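April, past 11 at night

Talks broke up again. Four hours in the Relbridge hall and the two delegations still can't agree on who signs first. Younes Mansour came out about nine, wouldn't take questions, then took 2. Says the Alaoui text is "mostly there." He said mostly there last time too. Border crossing stays shut til they sort the fishing clause, so that's 40 trucks sitting at Jindden.

Filed 100 words short, desk didn't notice.

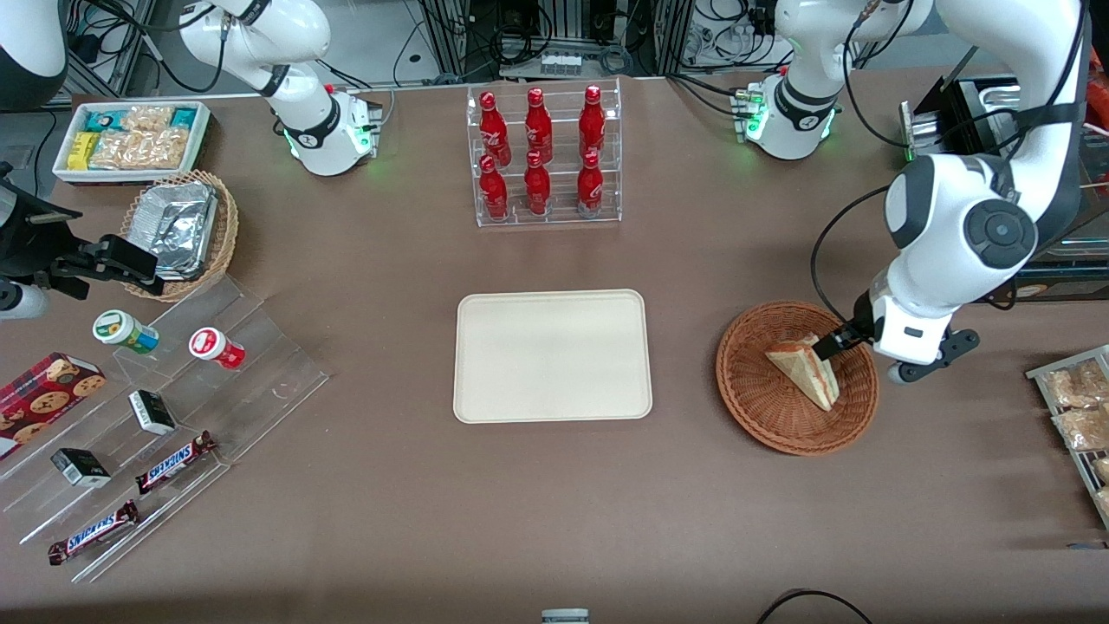 *Sandwich, wicker basket.*

Kiprono Nyanda reckons the ministers will annouce something tomorrow whatever happens, just to get a handshake on the evening news. Probaby right. Need to ring the embassy before 7, find my other shoes, ask about the ambassador's seat. Phone at 4 per cent. Bed.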